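I gave up on the big weekly shop in June and I'm never going back! It was always 5 in the afternoon, always the longest line, and I'd come home with bags of stuff I had no plan for. Now I walk to Sutcliffe most evenings (30 minutes there and back if I don't stop to chat) and just buy what we'll eat that night.

My friend Danica thinks I'm nuts. She does one giant order and freezes half of it – fair enough, she has a garage freezer and I have a drawer.

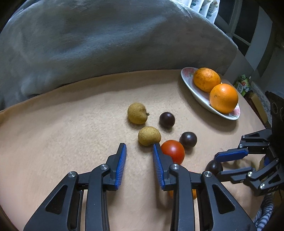
Fruit on the table.

The big surprise was how much less I throw out. No more slimy bagged salad, no more mystery tubs at the back of the fridge. I do spend more on bread, mostly because I walk past the bakery hungry. Working on that one. Tonight it's soup, and I still need an onion.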